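A visit to the Bovow seat and trim plant

In July I had the chance to visit the plant where Bovow makes seats and interior trim for several small car and van makers. I write mostly about vans, and I had asked for this visit since spring, when the company announced that the seats for the new Plaveck panel van will come from here. The answer took long, but it was a yes, and the tour lasted from nine in the morning until almost four.

The plant is easy to miss from the road. You pass a tire warehouse and a truck wash, and then there is a gate with a small sign. At the gate they give you a vest, a badge and a pair of steel caps that you put over your own shoes. Mine were too big, and I walked the whole day like a duck.

We were 31 visitors, divided in three groups. Most of the others worked for suppliers or fleet operators, and they asked better questions than I did about prices.

The foam hall

The tour began where the seat foam is poured. Two liquids are mixed in a nozzle, the mold closes, and some minutes later a cushion comes out that looks like a large yellow bread. The smell is strong but not as bad as I expected. Our guide told us that the Plaveck driver's seat has foam of two hardnesses, firmer on the sides, because delivery drivers slide in and out of the seat many times in one shift and wear down the edge. I have driven enough old vans with a broken left edge to believe it.

After molding, every cushion goes through rollers which press the air out. Then it must rest on a rack before anybody covers it. We were allowed to push one with the hand. It was heavier than it looked.
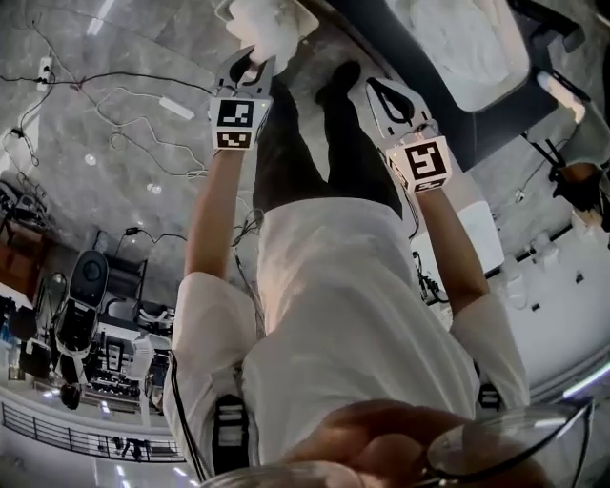 Cutting and sewing

The covers are cut by a machine but sewn by people, and this was for me the best part of the day. There are 87 sewing stations in two long rows. The fabric for the Plaveck is a dark gray weave with a thin blue line, called Zakia in the catalog. It is also offered in a wipeable version for service vans, and I liked that one more, although it will be hot in summer.

Side airbags make the sewing complicated. On the outer side of the backrest there is a seam that has to open when the airbag fires, so it is sewn with a special thread, and the machine records every stitch of it. If one stitch is missing, the cover is cut in two and thrown away. They do not repair this seam. I asked how often it happens and received a polite smile.

A lunch was served in the canteen at half past twelve – soup, chicken with rice, and a very good plum cake. At my table we talked about electric vans and about the heated seat, which uses less energy than heating the whole cabin. One fleet operator said his drivers turn on both anyway. 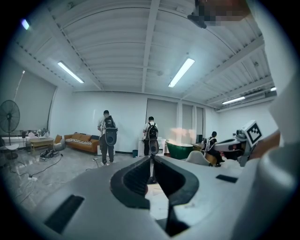
For the van itself, the news of the day was the modular front bench. Plaveck will offer it with two or three places, and the middle place folds down to a small table with a cup holder. The bench uses the same metal frame in both versions, so the buyer can change it later at the dealer. The seat belt buckles now stand upright in stiff sleeves, and when I reached down for one, it was easy to find without looking. What I did not like is the gap between the cushion and the belt tower. It narrows toward the bottom, like the dark V-shaped notch in the picture just before this paragraph, and my phone went into it on the first try. The guide wrote this down, or he pretended very well.

The bench can also have a drawer under it. It holds a first aid kit and gloves, but a laptop will not fit.

Logistics and the last hall

Finished seats leave the plant in the order in which the vans are built. When the assembly line of Plaveck changes its sequence, Bovow receives the message and has 200 minutes to deliver the right set. For this reason there is almost no storage, only a short conveyor and four loading doors. At full production the plant will send 800 seats per day, with the first trucks going to the Macapagal assembly site, where the right-hand-drive vans are made.

I had hoped to see the test room with the machine that sits down and stands up all day on the same seat, but it was closed to visitors. We saw it only through a window in the door. 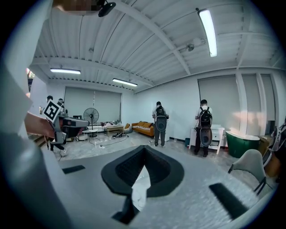

If you want to visit

The plant takes groups in spring and in summer, and you have to register by e-mail. The tour is free, lunch included. Wear long trousers and closed shoes, also when it is warm. The bus from the train station stops in front of the truck wash, and the last one back leaves at a quarter to five. I caught it, still with the badge on my vest, and I had to send both back by mail.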